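Mixed-item bin

A mixed-item bin, also called a tote or open tray, is a rectangular container without a lid, used to hold unlike goods together in a single layer or a shallow pile. It differs from a sorted bin, in which every item is of the same type. Mixed-item bins are found in household storage, returns counters and small-parts warehouses.

The floor of the bin is flat and the walls are upright or slightly sloped. Gray is a common color, as it contrasts with both dark and bright goods. A typical household model, the Vorkach 400, is rated for small cleaning tools and toys. 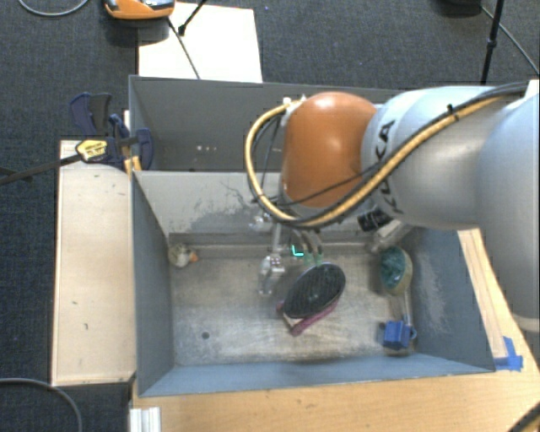

Open gray bin holding an oval brush, a toy duck, a green scrubbing head and a blue block-like piece.

Contents are usually placed with space between them. Oval brushes lie flat or on one edge, depending on the depth of the back. Small toys are kept clear of the corners where possible, as they are harder to grasp against two walls. Scrubbing heads are stored apart from their handles.

In the Herkholm system of storage, described by Shuzhen Qin, a bin is classed as mixed when it holds 4 or more types of item. Gerudora catalogs use the same limit but list brushes and scrubbing heads as one type.

See also: Sorted bin; Drawer divider; Scrub brush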